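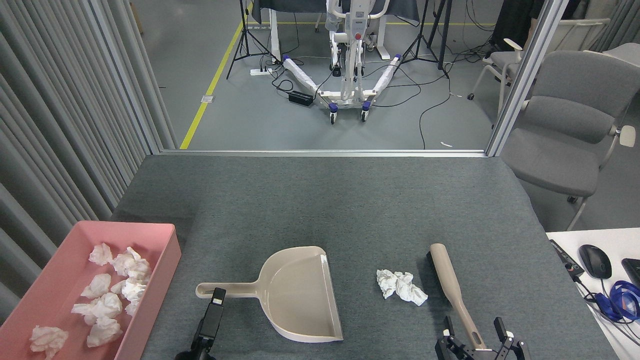

Sweeping up with the Namora pair: dustpan on the left, brush on the right.

Review: Namora two-arm kit from Ledness
By Dumisani Maluleke
April 2026

Price: £1,849 for the pair of arms, table clamps and software. Camera and computer not included.
Score: 3 out of 5

Ledness sells the Namora as a kit for small workshops, colleges and people who want to see whether a machine can take over a dull job. The box says "light household and bench tasks". I took that at its word and spent four weeks with it on jobs I would otherwise do myself: folding cloths, sorting screws into tubs, putting lids on jars and sweeping up.

Setting up took me most of a day. The arms clamp to any flat edge up to the thickness of a normal worktop, and the clamps are good, solid things with proper handles. The cabling is less good. Each arm has its own power supply and its own data lead, and neither lead is long enough to go round the back of a table and down to the floor. I bought extensions. The printed guide is thin and two of the diagrams are the wrong way round, but the online version had been corrected by the time I looked.

You teach it a job by guiding the arms through it by hand, over and over, while it records. After enough goes you press a button, leave it to work on the recordings for a few hours, and then let it try. Between teaching and testing my log ended up at 458 goes across all the jobs. That is a lot of evenings. Anyone buying this should know that the first weeks are spent working for the machine.

Now the jobs themselves.

Screws into tubs went well. If the tubs stay where they were during teaching, it drops very few, and I could leave the room. Move a tub a hand's width and it carries on dropping screws where the tub used to be.

Folding cloths was poor. It managed a tea towel in half, then lost the corner on the second fold. Jars were in between. It can put a lid on, but it can't feel when the thread has crossed, so it keeps on turning. I stopped it before anything broke.

Sweeping was the one I cared about. I sweep a bench several times a day and I would be glad never to do it again.
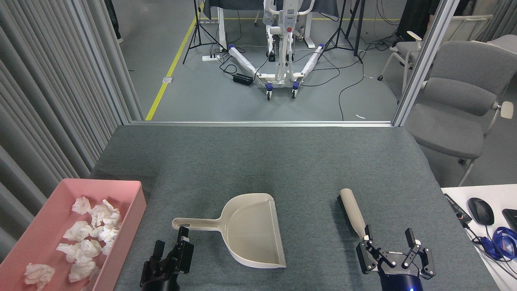
The trouble with a dustpan and brush is that they were made for hands. A person holds the pan down with a bit of weight in the wrist and changes the pressure without thinking. The Namora has two fingers on each side that open and close, and that is all it has. So a great deal depends on how the tools lie before it starts. With the pan flat and its handle out to the left, the left fingers only need to come in beside the end with the hanging hole and shut. The brush is harder. Lying on a slant like that, with its bristles to one side, it has to be picked up and turned the right way before any sweeping can be done, and that turn was where most of my goes went wrong. Crumpled tissues are a kind choice of rubbish, too. They are big and white, and they show up well on a grey cloth top.

With tissues it did a fair job by the fourth week. It would get hold of the pan, get hold of the brush, and push a tissue over the lip on most goes. It is slow. I could clear the same table and make a cup of tea in the time it took to do one. When a tissue rolled off sideways it sometimes went after it and sometimes swept the bare cloth where the tissue had been.

With real bench dirt it was no use to me. Sawdust went under the lip of the pan, and it made no second pass to pick up the line left behind, as you would with a person's eye on it. Wire offcuts caught in the bristles and came back out on the table.

I had the older Nazari arm on loan in March, which costs less and has one gripper. It is quicker at picking and placing and its software is easier to follow. It can't do any job that needs one hand to hold and the other to work, so sweeping is out. If all you want is screws in tubs, buy that one.

Support has been decent. I wrote to Ledness twice. The first reply came the next day and fixed a fault with the right arm drifting. The second question, about replacement finger pads, was passed on to Skuvonham, who handle spares, and they posted a set without charge. The pads do wear, and you will want a second set if you work with anything rough.

Noise is fine, a low whirr. It will stop if you put your hand in its way, though it pushes a little first, and I would not have it running near small children.

Can it do chores, then? It can do a small piece of a chore, on a clear table, with the tools set out for it and somebody nearby to pick up the brush when it drops. As something to learn on I think the price is fair, and a college would get plenty of use from it. As a way of getting the bench swept it costs £1,849 more than the brush I already own, and I still sweep up after it.

Good: firm clamps, two hands, helpful support, stops when blocked.
Bad: short leads, slow, long teaching time, poor with dust and cloth.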